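Lead disk with center hole, Parnari: whorl or weight?
Posted by Anca Bratu, Mar 24, 2026
100 shares

Anca Bratu
I'm working through the small finds from the lower field at Parnari and have got stuck on no. 838. It's a lead disk, cast, flat on one side and slightly domed on the other, with a round hole through the middle. Weight is 95 g. The surface is an even pale gray with a few fresh nicks from the plow, and there is a raised casting seam on part of the edge that was never trimmed. No decoration that I can find under a raking light.

The old paper index has it as "spindle whorl, medieval." I don't want to copy that across if it's wrong. It came out of the topsoil, so the context is no help. Opinions welcome.

deckle_ed
Too heavy for a whorl. Lead ones I've handled are a fraction of that. I would put it down as a weight and leave the date open.

Anca Bratu
Weight for what, though? Net, loom, steelyard?

deckle_ed
"Weight, use uncertain" is a perfectly good entry. Parnari is close enough to the Werna that fishing has to be on the list.

tidewrack
Disagree with ed on the cutoff. People spin on much heavier whorls than the handbooks suggest, especially for plying or for thick yarn. I have a modern one at 100 g that I use for rug wool and it runs fine. The limit everyone quotes comes from one catalog of finds from one town, and it gets repeated as if it were a rule.

What matters more is the hole. Is it centered, and is it straight or tapered? A whorl that's off center wobbles and the spindle won't keep turning. A net weight can have its hole anywhere.

Anca Bratu
Centered as far as I can measure with calipers. It tapers a little, wider on the flat side. The edge of the hole is smooth on both faces and I can't see any wear to one side.

tidewrack
Then I'd lean toward whorl. A taper is what you want if the disk is going to be pushed onto a shaft and stay there.

deckle_ed
A taper is also what you get when you cast around a peg and need to pull the peg out again. It tells you how the thing was made and nothing about what it was for. And a cord pulling on soft lead for any length of time should leave a groove, so I'll give you that the lack of wear counts against a net weight. It counts against a hanging weight too. It might just never have been used.

Anca Bratu
The untrimmed seam would fit with that. I went back to the index cards this morning and there are two more lead disks from the same field, both listed as whorls by the same hand, both much lighter. One has radiating lines on the domed side. I suspect whoever wrote the cards saw the decorated one first and put the others in with it.
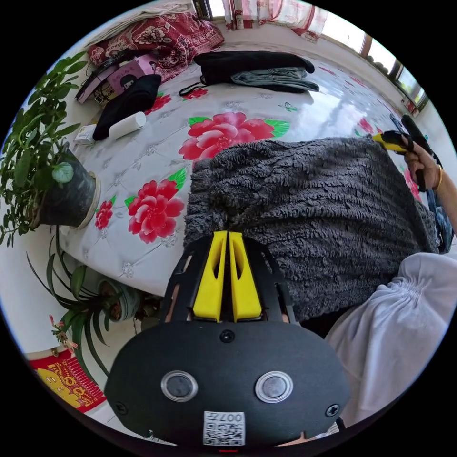
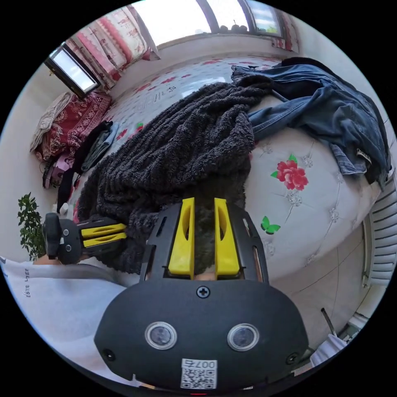 Vasiliki Mavromatis
Has anyone compared it with the Allunmont group? There are 400 lead disks in the store there, nearly all unstratified, and Bauerfeind sorted them by hole diameter first and weight second. I found that more useful than the usual way. The plain heavy ones came out as a separate lot with narrow holes, and he called those weights. The light ones with wide holes he called whorls. There was a middle lot that he left alone.

tidewrack
I've read it. The narrow holes are the strong part of the argument. I'm less sure about calling the whole heavy lot weights when several of them had a proper taper.

Vasiliki Mavromatis
He says as much in the notes at the back — the labels were meant for sorting the drawers. Measure the hole at both faces, Anca, and record both numbers. Whatever you decide to call it, the next person can check.

deckle_ed
Agreed on both measurements. Also say in the entry that it was indexed as a whorl before, so people searching the old term can still find it.

Anca Bratu
I only took the wider side, so that needs redoing. For now the entry reads "perforated lead disk, whorl or weight, cast, undecorated, medieval or later," with the old card wording quoted underneath. I'll do the two lighter ones the same way and add the figures to this thread.

tidewrack
Fine by me. I'd still put whorl first.

deckle_ed
It is first.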